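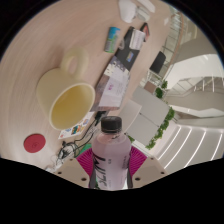

A clear bottle held between the magenta fingers, with a mug, some cables and a good deal of other clutter on the table beyond.

Lindside

Lindside is a set of tools for turning wide-angle wrist video from hand-held grippers into training episodes for a manipulation policy. It finds the fingers, estimates how far apart they are, marks the stretches where something is held, and writes the whole lot out in a form our trainer can read without complaint. It began as a folder of scripts passed around between people at Mustuvbridge, and a fair bit of that history still shows in the option names, for which we ask your patience.

This README covers the code and the small labeled set that comes with it, called Ridport. If you only want the data, you can skip ahead to the section on Ridport, though please do read the known problems first. They will save you an afternoon.

What the pipeline does

The first stage, lens, reads the raw video and a calibration file. It does not flatten the picture by default. We tried that for a long while, and straightening the edges stretched the table so badly that small objects out there turned to mush. So the circular view is kept as it is, the black corners are masked, and pixel positions are converted to ray directions only when a later stage asks for them. There is a flatten option if you need ordinary perspective images for a detector you already have, and it works well enough near the middle.

The second stage, fingers, segments the two gripper fingers by color and then fits a simple outline to each one. Magenta was a happy choice here, as very little on a desk or a kitchen counter comes close to it. The ribs on the fingers do confuse the outline fit when the light is strong from one side - turn on smooth_ribs in the config and it settles down nicely.

The third stage is Tian, the grasp labeler, and the part we are fondest of. It takes the finger outlines and the patch of image between them and assigns one of 5 states to every frame: open, closing, holding, opening, or unsure. Tian looks at finger motion first and at the image patch second. We went back and forth on that order more than once, and clear plastic settled it for us. A transparent bottle lets the table, the cables and whatever else is behind it show through, and an early version that trusted the patch would happily report an empty grasp with a full bottle sitting right between the fingers. The fingers themselves tend to give a steadier answer.

The last stage, pack, trims the episodes, lines up the timestamps and writes the output.

Getting started

You will need a recent Python and a machine with enough memory to hold one episode at a time. A graphics card helps the fingers stage a lot and makes no difference to the others.

pip install -e .
lindside check sample/
lindside run sample/ --out out/

The check command is worth running on every new folder, even if you are in a hurry. It opens each video, makes sure the calibration file matches the image size, and warns you if the timestamps jump backward. Most of the questions we get on Friday afternoons would have been answered by it!

If you have your own gripper with fingers of another color, copy config/magenta.yaml, give it a new name, and edit the hue range at the top. There is a little viewer (lindside hue) that shows the mask live as you drag the sliders, and a few minutes with it beats guessing at numbers. Pick a clip with plenty of clutter for this, ideally with something reddish or purple in it, so that you find out early whether your range is too generous.

The Ridport set

Ridport has 33 tabletop episodes with states labeled by hand. Each episode was labeled in 2 passes by different people, and where they disagreed we kept both answers instead of picking a winner. You will find them in states_a.csv and states_b.csv. The disagreements are nearly all at the moment of contact, and it seemed a shame to throw them away when they say so much about how fuzzy that moment is.

The tables are untidy and we like them that way. Mugs, packages, chargers and loose papers are left in view, and plenty of background comes along too, as it will with a lens this wide. The objects being grasped are everyday things that fit comfortably between the fingers.

Each episode folder contains:

video.mp4, the raw recording
calib.json, lens parameters
states_a.csv and states_b.csv, the hand labels
notes.txt, free text from whoever did the labeling, sometimes blank

There is no audio. We also don't supply object names or object masks, so Ridport is not much use for training a detector on its own.

Known problems

Bottles that are wider than they look. Width estimates come from the inner edges of the fingers where they are visible, and a round bottle pushes them apart lower down, where the brackets get in the way. Treat width as a reading for the finger tips only.

Lettering on clear packaging. Large dark print on a bottle can be picked up as a finger edge if it runs close to the side. The edge_color_gate option fixes most of these, and it is off by default only to keep old results repeatable.

Steep tilt. When the tool is rolled well over, the table slopes across the view and the optional table-plane estimate gets unreliable. Tian does not use it, so your labels are safe, but anything you build on plane.json deserves a second look.

Bright ceiling lights near the rim. They can bloom into the masked corners and throw off auto exposure matching in pack. Set match_exposure to false for those clips.

Contributing

Corrections to the labels are very welcome, and so are hue configs for other finger colors. Please send one episode per change and say in notes.txt what you saw that made you move the label. For code, run the tests before you send anything over - the slow ones in tests/full can wait for us.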